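3.2 Treatment rooms and repeat visits

Guest records came from two day spas, Stullitz and Erken, both of which offer a facial of 80 minutes as their main treatment. After visits with no follow-up form were removed, 1,704 remained. Each form asked the guest to rate the welcome, the room, the therapist and the price, and to say whether she or he planned to book again. Coste and Hulme coded the written comments separately and then settled the cases on which they differed.

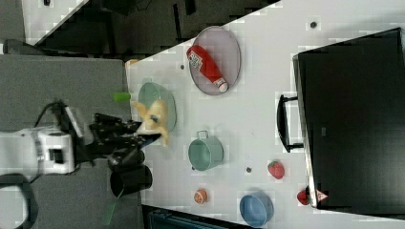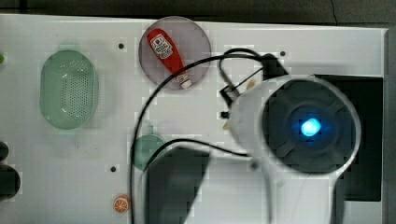 Figure 2. Two views of a white tabletop.

Room ratings varied more than therapist ratings at both spas. Guests wrote most often about noise from the corridor – doors, carts, staff talking – and next about the temperature of the treatment bed. Music was seldom mentioned, even at Erken, where the playlist was changed in December. Of the guests who gave the room the top score, 76 percent said they planned to book again. Price had a weaker link with this answer than we had expected, and the link was weaker still among guests who had come with a gift voucher.

The forms record plans only. Bookings made later by phone could not be matched to a form at Stullitz, so we do not report return rates for that spa. Erken's bookings are treated in Section 3.3.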